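Imitation learning: success in simulation depends on shadows of the arm. Is this a known result?

Asked 11 June 2021 in Simulation and Learning
Tags: imitation-learning, wrist-camera, rendering, domain-randomisation

I am working on a small study of grasping with a two-finger gripper. The policy is trained by behaviour cloning, only from simulated images, and I have 200 demonstrations. The task is simple: the arm must take a thin rod which stands in a holder on the table and put it in a ring. The input is one wrist camera and the joint positions. The simulator is Flastera, with the standard renderer.

In May I trained with shadows switched off, because it renders faster. The policy was good when I tested it also without shadows. Then I switched the shadows on only for the test, and changed nothing else. Out of 60 trials the success went down to 27. Before, with no shadows, it was 51 of 60.

What I see in the failed trials is that the gripper closes too early, or it stops some centimetres above the rod and stays there. It looks to me like the policy takes the edge of the shadow for the end of the rod, but I have no proof of this. I tried the following:

- more training steps (no change)
- random brightness of the whole image (a little better, 31 of 60)
- random colour of the rod (worse)

My questions are two. First, is it a known result that the shadow of the robot itself is so important with a wrist camera? I have found many papers which randomise the light, but they do not report the shadow separately. Second, how would you measure this properly, so that a reviewer believes it?

3 answers

Answer 1 (accepted)

Yes, we have met the same problem in our laboratory in Undham, and I think your suspicion is reasonable. With a fixed camera in front of the table, the shadow of the arm is a small part of the image. With a wrist camera it is different. The camera moves with the arm, the gripper is always near, and the shadow falls on exactly those things which the policy needs to see.

Random brightness does not help much, as you found, since it makes the whole image lighter or darker by the same amount. A cast shadow has an edge, and the edge moves when the arm moves. The network has never seen this edge in your training set.

For the measurement I would do it like this. Save the full state of the simulator at every step, not only the images. Then render the same demonstrations again under several light conditions. The movements stay the same and only the images are different, so you can compare fairly. We used four conditions: no shadow, shadow with the light in a fixed place, shadow with the light in a random place, and the last one with soft edges added. Train one policy for each and test each one under all four. You get a table with sixteen cells, and the reader can see directly where the loss is.

Please use the same start positions in all cells. Also use more than one random seed for the training. We used three, and the difference between seeds was larger than I expected, so with one seed I would not trust a gap of four trials like yours between 27 and 31.

For the question if the policy reacts to the edge of the shadow, look at frames of this type, where the rod is between the camera and the fingers:

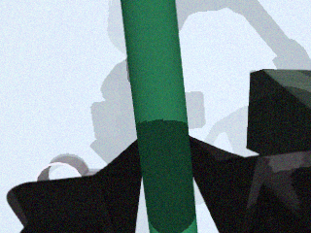
Simulated view, shadows on. The green of the rod changes suddenly to very dark green near the fingers.

If you take such a state and move only the light, the edge goes up or down along the rod while the geometry is the same. Give these images to the policy and write down the predicted action for each. If the predicted height follows the edge, you have your proof, and it costs no new training. We did this with 135 states, and a simple plot of edge position against predicted height was enough for our reviewers.

One more detail. Check if your shadow resolution is high enough. If it is low, the edge becomes jagged and the policy can learn this too, and then you will have a second problem on the real robot.

Answer 2

Just train with shadows on. Rendering time is not so bad if you make the images smaller.

Comment: Thank you, but I would like to understand the reason too, not only to repair it. My images are already small.

Answer 3

I agree with the first answer, with one remark. Moving the light changes also the brightness on the lit side of the rod, so your test mixes two effects. In Rundow you can switch off the shadow for a single object, for example the gripper only, and keep the shading. I do not know if Flastera has this option. If it has, I would compare "all shadows" with "all shadows except the robot's own". This answers your first question more directly.

There is also the Babić grasping set, which contains pairs with and without shadow, but the camera is fixed above the table, so it is perhaps less useful for you.

Comment: Flastera has it, it is in the material settings under "casts shadow". I have started the first runs without the shadow of the gripper and will write the numbers under my question when they are finished.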